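Search this site
Type and hit enter

Getting Marks Off Tables, Counters and Other Pale Surfaces

My mother-in-law gave us her old painted kitchen table in August, and I have been learning how to look after a light surface ever since. I grew up with a dark oak one that hid everything short of a burn, so I was not ready for what tea does to white paint when you turn your back on it (or what a blueberry does, for that matter!). Plenty of you have written in with the same troubles, so I've gathered up what has worked in my kitchen and a few things that came from readers.

Start with the gentlest thing

Before you reach for anything with a warning on the back, try warm water and a drop of dish soap on a soft cloth. Wring the cloth out well. A painted top does not like to sit wet, and neither do the seams on a laminate one. Wipe, rinse the cloth, wipe again, then dry with a clean towel. I keep old cotton pillowcases cut up for this and they are lovely, much softer than anything I've bought.

Tea and coffee rings

Mix baking soda with just enough water to make a paste, something like toothpaste, and dab it on the ring. Leave it for 5 minutes, no longer on paint, then lift it off with a damp cloth. Don't scrub. If there is still a shadow, do it again the next day. I once got impatient and went at a ring with the green side of a sponge, and I now have a dull patch the size of a saucer that I cover with the fruit bowl.

Chidubem Sani wrote to tell me he uses a slice of lemon on his white laminate and swears by it. I tried it on ours, in a corner first, and it did lighten an old tea mark. Please keep lemon and vinegar well away from marble, though, or any real stone with a polish on it. The acid eats the shine and you won't get it back with a cloth.

Pen, crayon and the rest

For ballpoint, a little rubbing alcohol on a cotton swab, worked from the outside of the mark toward the middle so you don't spread it. Test underneath the table first, where it won't show, as some paints soften with it. Crayon comes off with a soft eraser more often than you'd think, and if it doesn't, a tiny bit of cooking oil will loosen it, followed by soapy water to take the oil away.

Sticky labels are best warmed with a hair dryer on low and peeled back slowly. I had 23 jam jars to strip last summer and found that an old library card makes a fine scraper — it's stiff enough to get under the paper and too soft to scratch.

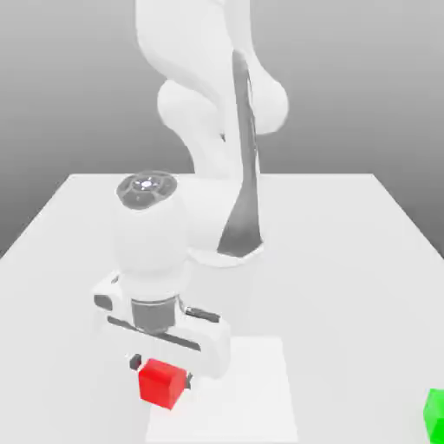 The hardest thing on a white top is the dirt you can't see straight on. Grease from plates and elbows builds up so slowly that the whole table goes a shade darker and you never catch it happening. Crouch down until your eye is level with the top and look across it toward the window, and the smears will show up beautifully. It helps to know what ordinary shadow looks like too. A matte, very pale gray-white top such as the one in the picture shades off softly toward the left and right edges, and I have wasted a good deal of elbow grease on shading like that, thinking it was grime. Rub one small spot with a damp white cloth. If the cloth stays clean, put the kettle on and leave the table alone.

Keeping it nice

Coasters, of course, and a folded dish towel under anything hot. I wipe ours down after supper while the pans are soaking, and once a month I take everything off and do the legs and the underside of the rim as well, where little hands leave jam. If your table is bare painted wood, a thin coat of clear paste wax twice a year gives you a bit of time to catch a spill. Buff it until the cloth glides, and let it sit overnight before you put the placemats back.

This site uses cookies to remember your preferences. Accept | Learn more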